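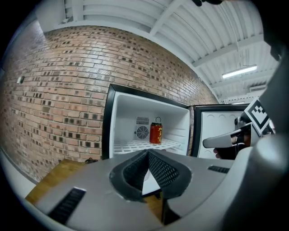 Segmenting Two-Handed Demonstrations: Planner Tooling for the Fondutum Project

Tyra Boström
Project report, submitted 2 Jan 2019

1. Scope

This report covers the software I wrote for splitting two-gripper recordings into labeled phases. Pose estimation and policy training belong to other parts of Fondutum and are treated as fixed inputs and outputs. The task used throughout is taking a can from the wire shelf of a mini refrigerator.

2. Input

The October recordings gave 500 episodes. Each holds two wrist video streams, two pose tracks and two finger-width signals. The tracks are resampled to a common clock before anything else runs. Episodes with a pose gap longer than 200 ms are rejected - interpolating across such gaps produced velocity spikes that the segmenter read as phase changes.

3. Method

The segmenter, Maron, assigns every time step to one of four phases: approach, hold, move, release. Boundaries are proposed from finger width and hand speed, then refined with dynamic programming over the whole episode. Each hand is segmented separately. A second pass links the two sequences and flags overlaps where both hands are in "hold".

Marker detections on the other gripper are used as a check on the relative pose of the two hands. Near the refrigerator door the marker is often seen at a steep angle, and its estimated rotation can flip. I added a filter that drops any detection disagreeing with the tracked pose by more than a set angle.

4. Results

On the hand-labeled test set of 3009 boundaries, nearly all approach and release boundaries fell within the tolerance. Move boundaries were worse. When an operator pauses with the can just clear of the shelf, Maron tends to place the boundary at the end of the pause.

5. Known problems

The Aebischer export format stores one phase label per time step, so the labels for the second hand go in a side file. The Ornport viewer does not read this file yet. Config values are still duplicated between the filter and the segmenter and should be merged before the next recording round.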